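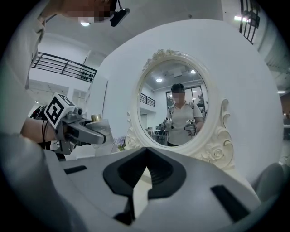
Setting Up a Pair of Hand-Held Grippers at Home, Part 2: Markers, Cables and the First Glass

Posted in May by Consolacion Tagle

If you followed Part 1 you should have two finished grippers, a sore thumb from all those little screws, and a table you are allowed to use for an evening. I do mine at home, on whatever furniture is free, and I've come to like it that way. A gripper that only behaves on a bare workbench isn't much use to me!

Start with the marker cubes. Print the patterns at full size on matte paper (my printer likes to shrink things to fit, so check that box twice) and measure one with calipers before you cut the rest. Mine are 60 mm along each side. Glue them to the cube faces with a thin coat of glue stick, press them flat under a heavy book, and go make yourself some tea. A bubble under the paper will drive the tracking crazy, and you'll spend an hour blaming the software, as I did with my first Rustunley kit.

Next, the cables. Leave a good loop at the wrist and run the rest down along your forearm, then swing your arms like you're conducting a band. If anything tugs, add slack now. I use the 600 mm leads from Dralano, which suit my short arms. Taller friends will want longer ones.

Now plug in, open the Zernton viewer and squeeze each trigger all the way, slowly, three or four times. The opening number should climb smoothly and stop at the same place every time. On my pair the left stops at 92 and the right at 134, and no, they don't match, and that's fine, the calibration page sorts it out. Save the file under a name you'll recognize next month.

Then comes the fun part, a real object. Set a cup out where you can reach it with either hand and bring one gripper in level with the table, fingers wide.
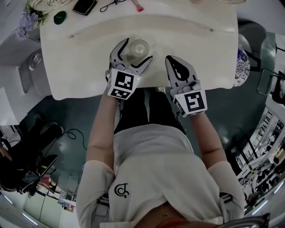 Left gripper open around the glass, right one closed and waiting its turn.

Close gently until the number stops falling, and hold there for a breath before you lift. Beginners (me included) squeeze far too hard with glass, so practice on a plastic tumbler first if yours are the good ones. Set it down, let go, back straight out, and try again with the other hand. When that feels easy, pass the cup from one gripper to the other, keeping both cubes facing up.

If the tracking jumps during the pass, check whether your sleeve or your wrist is covering a marker. If the fingers chatter, go back and tighten the Mizuno hinge pins from Part 1, a quarter turn at a time.

Part 3 will cover jars with lids, and I'm still arguing with mine.

Related posts
Hand-Held Grippers at Home, Part 1: Printing and Assembly
Choosing Finger Pads That Don't Slip
My Rustunley Kit, One Year On
Taming Cables on a Small Workbench

Contact Consolacion | Copyright Consolacion Tagle | Back to top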